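Lurnis Hilfe-Forum > Büro und Arbeitsplatz > Kabel und Ordnung

Kabelsalat auf dem Schreibtisch und Karten im Holzfach – wie ordnet ihr das?

Gefragt am 5.12.22

Guten Tag zusammen,

ich teile seit Juli einen Schreibtisch mit Kollegen. Die linke Hälfte ist voll mit schwarzen Kabeln, dazwischen liegt das Netzteil mit dem gelben Etikett und eine weiße Steckdosenleiste. Für den Laptop bleibt nur die Mitte. Die Tischplatte ist aus zwei Teilen und vorne schon abgestoßen, deshalb möchte ich nicht bohren. Kosten darf es höchstens 30 Euro. Was empfehlen Sie mir?

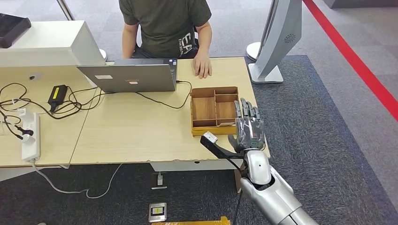 Hidayah Chong: Darf die Leiste denn unter den Tisch? Bei uns in der Firma musste man zuerst den Hausdienst fragen.

Ja, das ist erlaubt, ich habe gefragt. Nur das Kabel soll nicht quer über den Teppich gehen.

Meine zweite Frage ist kleiner. Wir haben einen Organizer aus Holz, mit Fächern aus gesteckten Brettern. In den oberen Fächern sammeln sich Karten, zum Beispiel eine Schlüsselkarte vom Hotel. Sie stehen schräg heraus und man bleibt leicht daran hängen.
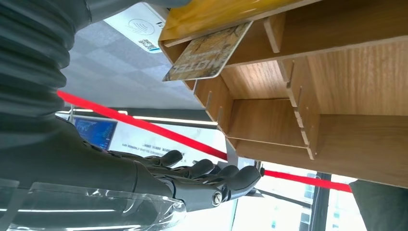

Antworten (3)

Antwort 1 – 6 Personen fanden das hilfreich
Zuerst alles ausstecken und jedes Kabel einzeln herausziehen. Was zu keinem Gerät gehört, kommt in eine Kiste. Danach die Leiste in eine Kabelwanne legen, die man mit Klemmen an der Tischkante befestigt. Ich habe die von Druvon, sie hält ohne Schrauben. Vorher bitte die Dicke der Platte messen. Das Netzteil nicht fest einwickeln, es muss Luft bekommen.

Antwort 2
klettband, 5 stück reichen. fertig

Antwort 3
Zu den Karten: Ich habe einen Streifen Filz auf den Boden vom Fach geklebt, dann rutschen sie weniger. Die Hotelkarte würde ich zurückschicken oder an der Rezeption abgeben, wenn jemand wieder dort ist.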